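Clearing out the desk, part two

I said in March that I would get the paperwork in the back bedroom down to what fits in two drawers. It took until now.
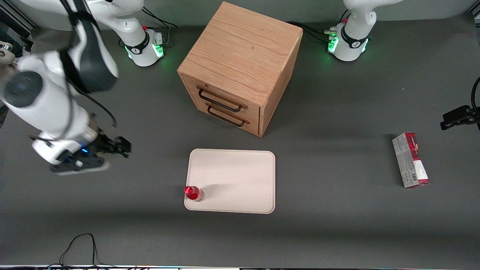
The first job was bank statements. I had kept every one since I moved to Skelow, and there was no need for most of them. My bank keeps its own copies online, so I checked that I could open the old ones and then shredded the paper. The shredder overheats after a few minutes and has to rest, so I did it over several evenings while the radio was on.

Manuals were next. I kept the one for the boiler and the one for the sewing machine, which has my notes in the margins about thread tension. The rest went in the recycling. If the toaster breaks I am not going to read about it.

Letters were slower. I had 31 from my aunt, mostly about her garden and what the neighbors were doing to the fence. I read them all again and kept them all. They are tied with string now and I don't plan to sort them any further.

Receipts I handled badly. I threw out a whole envelope before remembering that the washing machine was still under warranty, and had to go through the bag on the kitchen floor. I found it stuck to a pharmacy receipt. Warranties now have their own folder, with the end date written on the front in pencil.

I also scanned the family recipes, nearly 200 cards and scraps. The scanner app turns yellow paper gray and I couldn't find a setting to stop it. You can still read them. My grandmother measured flour by the cup but never said which cup, and I have tried two sizes for her plum cake without getting it right.

What's left: taxes, house, car, medical, warranties, letters. Taxes and house go on top because I need them most. The car folder is thin and could probably go in with the house, but I'll leave it for now.

Next is the hall closet. I have no plan for it yet.

Comments

plumcake_fan: Try a teacup. My mother's recipes only worked once I stopped using the proper measuring cups.

Reader in Pliredska: How long do you keep the tax papers? I've been keeping seven years and it fills a whole shelf.

Blog author: Seven here too. I scan the older ones but I still don't like throwing out the paper.

oldfence: Glad you kept the letters.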